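Sports Management, Unit 6
Contract length and guaranteed money in team sports
Notes for students, prepared by Amna Sial

Please read these notes before the seminar. We will use the same case as in Unit 5, the baseball club Lalta, and the same player, the shortstop Macario Huerta.

6.1 What the club is paying for

A long contract pays for games that are not played yet. The club knows the last seasons of the player, but it buys the next ones. Students often mix these two things in their papers. When you write about value, say first which years you mean.

In the case, Huerta played 119 games in his last season before free agency. The season before, he played in every game on the schedule. The agent, Yogesh Kaushik, talks mostly about the full season. The club talks mostly about the short one. Both are using true numbers.

6.2 Guaranteed and not guaranteed

Guaranteed money is paid also if the player is injured or released. A bonus is paid only if a condition is met, for example a number of plate appearances. In the Lalta offer, the condition is 476 plate appearances in one season. Please notice that the manager decides who plays, so the club has some control over whether this condition is met. The players' side will usually ask for a rule about this.
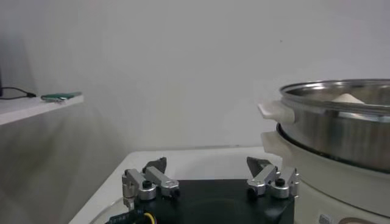 Lalta, Sat 14 June

The seminar version of the offer carries the place and date above. All terms are counted from that day. If Huerta does not sign within 30 days, the offer ends and the club may speak with its second choice.

6.3 Age

Most position players are at their best in their late twenties, and then they lose speed before they lose power. For a shortstop this matters more than for a first baseman. A club can accept the weak last years of a contract if the first years are strong enough. It can also plan to move the player to another position, but then he should be compared with the hitters at that position, who are usually better.

6.4 For the seminar

Group A (leader Poonam Nishad) speaks for the club. Group B (leader Ankit Vishwakarma) speaks for the player. Each group brings one page with its opening position, the lowest terms it can accept, and one term it is ready to give away. Do not show the page to the other group.

Reading: course reader, page 182 to the end of the chapter.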